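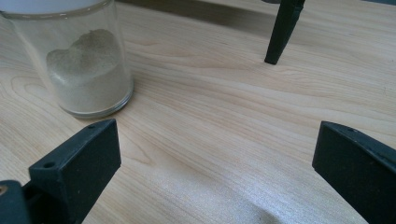 一条示范从哪里开始算，到哪里结束？

从夹爪张开、静止满 2 秒算起，到夹爪重新张开并离开物体为止。中间停顿超过 7 秒的，整条不要，重录。

以上是跟 Elvira Arboleda 商量后定的，之前各录各的，切段的时候很麻烦。写在最前面，省得再翻聊天记录。

## 2024年5月12日 手持夹爪采集，桌面抓放

任务还是"拿起罐子，放到另一处，松开"。带盖的透明玻璃罐，罐里装粉末，浅色木桌面。手持夹爪，不上机械臂。数据存在 Harkum 盘的 `jar_place` 目录，按录制顺序编号，不按人分。

到收工为止，`jar_place` 累计 271 条，其中今天新录 52 条。我录前半，Efraín Sánchez 录后半，换手之后重新做过一次标定，标定文件单独存了，没有覆盖早上的。训练时记得按时间对应，别全用最后一份。

### 录制时的约定

- 起始位置每条都换，罐子不要总放在同一块木纹上。桌面木纹很明显，模型有可能拿纹路当定位线索，这一点 Jivetti 那批数据里吃过亏。
- 接近方向左右都要有。我自己习惯从右边过去，前十几条偏得厉害，后来有意换了。
- 手指闭合要慢。快速一夹，开合宽度曲线上只有一个台阶，学不到东西。
- 放下以后先松开，再往后退，不要边松边退。
- 拿错、滑掉、碰倒都不删，文件名后加 `_f`，另外存。

### 透明物体的问题

玻璃壁薄，桌面颜色又浅，罐身上半部分透过去就是桌面。Anel 的分割工具在这种画面上经常只抠出盖子和粉末，中间断开，变成两块。试过把阈值调低，两块是连上了，但桌面反光也一起进来了。

目前的做法是不用分割结果，直接拿原图训练。分割只留着做抽查，看罐子大概在哪里。Efraín 想手工补一批掩膜，我觉得先不急，等第一版策略跑出来再看差多少。

反光没有去管。灯的位置动过一次，亮斑从一处换到另一处，没有消失。既然部署时桌面也会反光，就留在数据里。真要控制的话，曝光应该锁死，今天上午有几条是自动曝光，手一靠近整个画面就变亮，这几条已经标出来，不进训练集。

### 粉末

粉末堆得不平，每搬一次形状都会变一点。我原先打算每条录完把罐子晃平，Elvira 不同意，她认为表面形状本来就应该有变化，晃平反而多一个人为步骤。照她说的办，只规定不倒罐、不开盖。

重量没有改过。以后想加一组空罐，夹持时手指的形变会不一样，现在的数据里看不出这个差别。

### 同步

图像和开合宽度的时间戳又有偏移，跟 Frerichs 采集程序重启有关，重启后第一条最明显，后面的看不出来。临时办法：每次重启先空夹一下，录一条废的，名字里写 `sync`，后处理时用它对齐，对齐完就丢掉。

脚本里现在是手动填偏移量，容易忘。我在 `align.py` 开头加了检查，没填就直接报错退出。

### 没做完的

- 自动曝光那几条对应的位置要补录，主要是靠桌子远端的。
- 左右接近方向的比例还没统计，目测右边仍然偏多。
- 标定文件和数据的对应表，Efraín 写了一半，字段名和我的不一样，要统一成他的，我的太长。
- 空罐组排到 6 月，看夹爪那时候有没有别的组要用。
- 右侧手指根部的螺丝录到后面有点松，已拧紧。下次开录前先检查，拧过之后标定重做。

第一版训练今晚挂上，只用通过筛选的部分，输入尺寸和上次一样，不改学习率。日志放在同一目录的 `runs` 下面，Elvira 明早看曲线。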